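Lights up in Gasbridge!
17 December 2020

Well, they're on, and if you haven't walked down Eshun Lane after tea yet then please put your coat on and go. I have been three times and I'm going again tonight. Last year the window trail was a few of us with paper snowflakes and a lamp behind them, and I loved it, but this year is something else altogether. Nine streets have joined in, and the far end of Mill Row (always a bit shy about these things) has gone completely overboard with a whale. It's a blue one. It fills the whole bay window and its tail goes up into the bedroom.

The trail starts at the bus shelter and you can do it in either direction, though I'd say go up Eshun Lane first and come back by the river, so that you get the long view of the bridge at the end when it's properly dark. Lights go on at dusk and off at nine o'clock. Please keep to your own household, give other people room on the narrow bit by the chapel, and if you meet somebody coming the other way there, wave and wait. It makes a nice pause, and the chapel windows are worth standing in front of anyway. They've been done with coloured tissue in the shape of wrens, and one of the wrens has a very cross expression.

Some of my favourites, in no order. The reading lamp window at the top of Eshun Lane, where someone has built a whole street out of cereal boxes, with smoke coming out of the chimneys in cotton wool. The kitchen on Cooper's Yard with jam jars along every shelf. The two front doors opposite the old Brikov bakery that have been made into a pair of mittens, joined by a red string over both porches, which the postman has to duck under. And the garage! I won't say anything about the garage except that you should look in through the side.

The big job this year was the bridge. We had talked about it before and always decided it was too long and too windy, but then Zekness put lights along their harbour wall last winter and, well, we weren't having that. So we now have 627 little warm white bulbs strung from one bank to the other, and they reflect in the water on a still evening so you get twice as many. A lot of you have asked how it was put up, and whether the same thing would work along a garden fence or across a yard. Yes it would! I've put down what we learned.

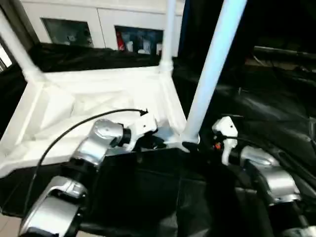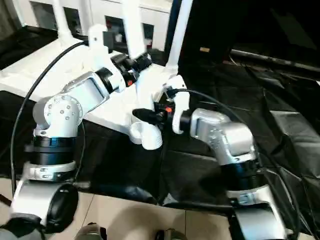

Stringing lights outdoors is mostly a matter of leaving enough slack, and we learned it the hard way. On our first try we pulled everything as straight as a ruler, thinking it would look smart, and the first night of wind had two of the hooks out. The second time we let it dip between fixings and it looked so much better as well, soft and swaggy like bunting. The black cable in both pictures has the sort of loose curve I mean, going round in its own easy loop with no straight pull on it. Aim for that wherever your lead comes up to a plug or turns round a post. A tight corner is where the damage starts, and you won't spot it until half the string goes dark. On the bridge we let each stretch drop by a hand's width or so, and near the ends we gave it a bit more.

Fixings next. We used cup hooks on the wooden rail and soft garden ties on the iron part. String works for a week and then rots, and wire ties bite into the covering if you twist them too hard, so I'd leave both in the drawer. Put up all your hooks before you bring the lights out. It sounds obvious, but we had one end of the string in somebody's arms for most of an afternoon while the other end was waiting for a drill battery to charge.

Test the lights indoors, on the floor, all spread out. Then test them again once they're up but before you put the ladder away. Check the box says they are meant for outdoors, and the same goes for any extension lead and the timer. Keep every join up off the ground and under some sort of cover. If you're not sure about your socket, ask someone who is qualified to look at it, or go for the solar sort, which are much better than they used to be. The ones round the pump on Eshun Lane are solar and they were still going when I came home from my walk at a quarter to nine, after a horrible grey day.

As for colour, people have strong feelings! The bridge is warm white after a long discussion, but I've come round to the pink and green ones on the corner by the school, especially in drizzle, when the whole pavement lights up like boiled sweets.

If you'd like to be on the trail and aren't yet, it's not too late. There are still 14 numbered cards left in the box inside the post office porch. Take one, stick it in the bottom corner of your window and you're in. It doesn't need to be grand. A jar with a torch in it is fine, and one of the loveliest windows on the river side is a single paper boat with a light underneath.

Children's spotting sheets are in the same box, so bring your own pencil. There's a robin hidden on every street, except Mill Row, which has a very small octopus to go with the whale.

The trail stays up until the last night of December. We'll take the bridge lights down in the first dry spell after that, and this time they are going to be wound on to cards and labelled at both ends. Anyone with big flat pieces of stiff cardboard, please leave them in the post office porch, next to the box and out of the rain.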